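Suvier Folding Step Stool review: seven months of daily use

I am not a tall person, and the kitchen in our Nellbridge apartment was clearly designed by somebody who was. The upper shelves might as well be in another zip code. For years I got by with a dining chair, which wobbled, and then with an upturned crate, which was worse, and in March I finally gave in and ordered the Suvier folding step stool after reading far too many reviews (so here I am adding one more to the pile!).

I went for the two-step version in the gray finish. It came fully assembled, which I was so grateful for, and all I had to do was pull off the tape and open it up. The hinges were stiff for the first week or so and I pinched a finger once, but they loosened up nicely after that and now I can open it with one hand while holding a mixing bowl in the other.

The listing says it will hold 300 pounds, and I believe it. My husband, who is a good deal bigger than me, has stood on the top step to change the hallway light and there was no creaking or bowing at all. The steps are wide enough that my whole foot fits, and the tread has a rubbery pattern that grips well even in socks. I do wish it had a rail. The Skullside one my sister owns has a tall handle you can hold on to, and if you're at all unsteady I would spend the extra money and get that one instead. Hers is a lot heavier to carry upstairs, though, and it doesn't fold anywhere near as flat.

Folded, the Suvier slides into the gap beside our refrigerator with a little room to spare. I had measured that gap three times before ordering, because I have been burned before by a laundry cart, but that is a story for another day.

Where it has surprised me is how often it leaves the kitchen. It goes to the closet when the winter blankets come down, it goes out to the porch for the hanging baskets, and on cleaning day it follows me from room to room.

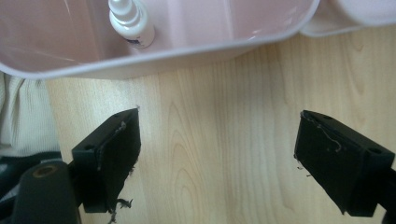

I also sit on it more than I stand on it, if I'm being truthful. The top step is just the right height for tying shoes or for wiping down baseboards without ending up on my knees, and my back has thanked me for it.

A few small complaints. The rubber feet pick up dust and need a wipe now and then or they start to slide. The gray paint has chipped on one back leg where I banged it against the door frame. And the sticker on the underside left a gummy patch that took me two evenings and a lot of cooking oil to get off.

I paid full price and I would buy it again. If they ever bring out a three-step one with a handle, I'll be first in line.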